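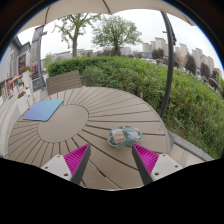 Jedico hand-held gripper kit outdoors: keep it, or return it while I still can?

Boards > Robotics > Kits and Services > Hand-Held Grippers

We use cookies to remember your login and which threads you have read. By continuing to browse you accept this. Manage settings

slatted_and_salty
Posted 2024-02-18

I bought the Jedico hand-held kit, the one with the pink pads, for $566 including the first batch of processing by Guthrie. The plan was to record pick-and-place demos in places that aren't my kitchen, because my kitchen is now the most thoroughly documented room in Hastport and the policy I trained there seems to believe the whole world has my countertop.

So I went outside. The patio table in the photo is typical: round, slatted, umbrella overhead. The task was picking up the clear pouch with the teal trim and putting it down on the blue folder. A child could do it. I could do it. I did it over and over while people walked past, and none of them asked, which I appreciated.

I uploaded 97 clips. Guthrie bounced 62 of them. The rejection notes come in two flavors, "tracking lost" and "grasp state unclear," and support has sent me the same help article three times, each time with a warmer greeting.

What I'm trying to work out:

Is the tracking loss down to me, the table or the kit? The boards run out from a plain disk like spokes, so every wedge of that tabletop looks a lot like the wedge next to it. Is that enough to confuse it? Indoors on a cluttered counter I hardly ever get a rejection.

Is "grasp state unclear" because the pouch is see-through? It's soft, it bulges, and it shifts when squeezed. I can tell when I've got hold of it. Apparently I am alone in this.

And is the Tultum kit any better outdoors? It costs more and the fingers come in a tasteful gray, so I assume it's for professionals.

The return window closes soon. I'd like to keep the thing. The ridged pads grip well, it's comfortable in the hand, and I have not yet pinched myself with it, a first for anything I've bought from this hobby.

Edited to add: firmware is current, lens is clean, and yes, I read the quick start card. Both sides.

gripes_and_grippers
Posted in reply

Keep it. I've had mine through one summer and two winters, and your rejections look like three smaller problems that Guthrie files under two names.

The table first. A radial pattern is nasty for tracking when it's most of what the camera sees, and if you stand right over the pouch with the fingers pointed down, it will be. But look at what you have behind it in your photo: chair back, hedge, trees, apartment towers, a lamp post. That's a feast. Start each clip held up and back so all of that is in view, keep it still for a slow breath, then go in. Come out the same way. I also try to tilt on the approach so a strip of background stays visible the whole time. My outdoor rejections dropped to a handful once I quit starting clips with the nose of the thing already in the work.

Wind is the part the help article leaves out. Hedges move. Umbrella canopies move. If half your view is leaves in a breeze, the tracker has to decide whether you're moving or the shrubbery is, and it doesn't always side with you. You've got a canopy overhead as well. On a gusty day I turn so there are buildings behind the table, or I go home.

Then the pouch. Clear plastic is hard for the grasp labeling, though in my experience finger travel matters more. Guthrie wants to see the fingers go from properly open to closed and stop. With a soft pouch there isn't a clean stop, you keep squeezing and it keeps giving. Close on the stiffest part you can find, hold still, then lift. Resist the urge to adjust your grip partway up. Your hand wants to. Mine still does.

The folder is fine as a target, but don't let it slide around between clips unless you mean it to. If you want variety, move it on purpose and by a decent amount. Small accidental drift gave me a dataset that was nearly all the same placement, smeared.

Also redo the calibration at the table itself. I know the card says once per session. I do it again whenever I've carried the kit in a bag, and the bag is where mine gets knocked. Check the screws on the finger mounts at the same time. One of mine worked loose and for a whole afternoon I blamed the weather.

On support: stop replying to the ticket and open a new one under "batch review" with the clip IDs pasted in. It goes to people who watch the clips. They gave me back credit for a good part of a batch that had been bounced in error. It took them six days, so if your return window is tighter than that, ask Jedico for an extension in writing before you do anything else.

tea_leaf_torque
Posted in reply

Can't speak to the Guthrie side, I do my own processing, but I've owned the Tultum and the Jedico and I sold the Tultum.

It is the nicer object. It arrives in a case with foam cutouts and for a week I felt like a person with a lab. Outdoors it lost tracking in the same places the Jedico does, only more quietly: it hands you a trajectory that looks fine until you replay it and the gripper sails gently through the table. I'll take a rude rejection over that.

The other thing is color. Gray fingers over a tan-gray tabletop under a cloudy sky, good luck finding where the finger stops. The magenta pads on the Jedico look like a toy and I was embarrassed by them at first, but I can find them in any clip at a glance, and so can my segmentation script. Don't let anyone talk you into the gray replacement pads. I own a set. They're in a drawer.

One disagreement with the answer above — I wouldn't turn away from the greenery every time. If you want this to work on patios, it needs patios in it, hedges and all. Record the calm days with the hedge and the breezy days without.

Before you decide, do one short batch with a boring opaque thing in place of the pouch. A mug, a sponge, whatever's around. Same table, same folder. If "grasp state unclear" goes away, you have a pouch problem, and that's no reason to return a gripper.

wobblebench
Posted in reply

mine works fine but i only use it indoors. have you tried a tablecloth

slatted_and_salty
Posted in reply

Asked Jedico for the extension and got it, with a very warm greeting. Batch review ticket is open. One finger mount screw was loose, and I'd like it noted that I was about to write that it wasn't.

Going back to the table with a sponge. No tablecloth for now, though I admit I thought about it longer than I wanted to.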